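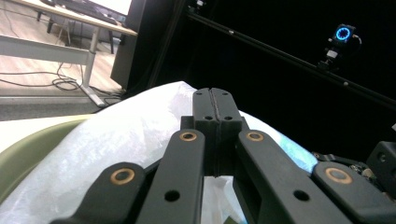 ## Unit 9: Looking after the hand-held gripper

Notes by Kanako Tsuchiya, for the November bench session. Bring a flashlight and your own hex keys.

The maintenance sheet we inherited from Rustevia says to oil the linkage every 30 hours. I have asked twice where that number came from and never got an answer. Treat it as a guess. Oil on a brass bushing picks up grit, and grit wears a hole oval faster than running it bare, at least on the two units I've stripped down. Sota Sakai disagrees with me and will say so in the session.

### What to check

1. **Bushings.** The inner and outer links carry them near their upper ends. Hold the base still and rock each link sideways. A little play is normal. A click is wear.
2. **Fingertips.** Close the gripper on nothing and look at the seam between the two halves. It should be even from top to bottom. If it opens at one end, suspect a bent link before you blame the tips.
3. **Finger bases.** Thin plastic sheet gets pulled down between them. Open the fingers fully and lift it out with tweezers. Don't yank, and don't use a blade.
4. **Screws on the side mechanism.** Snug, no more. Dark plastic threads strip easily and the part takes about 35 minutes to swap.

### Claims I'd like you to test

- "Film is an easy load." It weighs next to nothing, so people assume it does no harm. Try ten minutes of gripping crumpled sheet, then repeat check 3.
- "If it closes, it's aligned." Closing tells you very little. Grip a sheet, tug at each side in turn, and write down which side slips first.
- "The new bushings last twice as long." Agarwal's sales page has no test behind it that I can find. Log your hours.

### Before next time

Write up one unit, one page, with your readings before and after cleaning. "Feels smoother" isn't a reading. Hand it to Duangjai Thongsuk, and put the unit back with its fingers open.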